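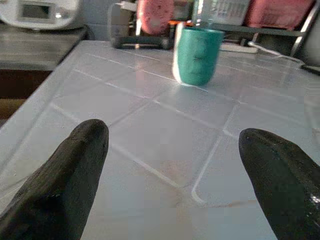
Elaheh Rostami
Hoy empiezo por fin con la encimera. Llevo una semana diciendo "mañana" y mi hermana ya se ríe de mí.

Elaheh Rostami
Primero las juntas. Las baldosas blancas se limpian en un momento, pero la línea entre ellas guarda todo. En mi caso son unas manchas rojizas, yo creo que de té o de cúrcuma con tomate. Bicarbonato, un poco de agua, cepillo de dientes viejo.

Elaheh Rostami
He leído que con vinagre también se puede, pero una vecina me dijo que el vinagre come la junta. ¿Alguien lo sabe de verdad? Prefiero no probar en una cocina de alquiler.

Elaheh Rostami
Mientras espero con el bicarbonato (dejo 9 minutos, más no tengo paciencia), pienso en la cena. Quiero hacer ensalada de zanahoria con pasas y mucho limón, como la hacía mi tía en diciembre.

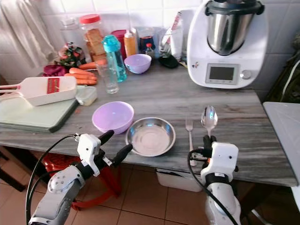

Elaheh Rostami
Cuatro zanahorias me parecen bastante para dos personas, porque rallada la zanahoria crece mucho. El rallador lo pongo siempre encima de la tabla y así no persigo trocitos por toda la cocina.

Elaheh Rostami
Los botes los dejo al fondo, contra la pared. Antes los tenía dentro del armario y el pan tostado se me olvidaba hasta que era piedra. Ahora lo veo en su bote de tapa roja y lo como - demasiado, quizás.

Elaheh Rostami
Una pregunta para los que cocinan en poco espacio: ¿los cuencos los guardáis fuera o dentro? Los de color lila me gustan tanto que me da pena esconderlos. El de acero es para mezclar y puede ir dentro.

Elaheh Rostami
Gracias por los mensajes sobre las juntas. Dos personas me recomiendan el limpiador de Drirow, otra dice que solo agua caliente y brazo. Voy a empezar por el brazo, que es gratis.

Elaheh Rostami
Para la ensalada: sal al final, si no, suelta agua. Y las pasas en remojo un rato antes - esto lo olvido cada vez.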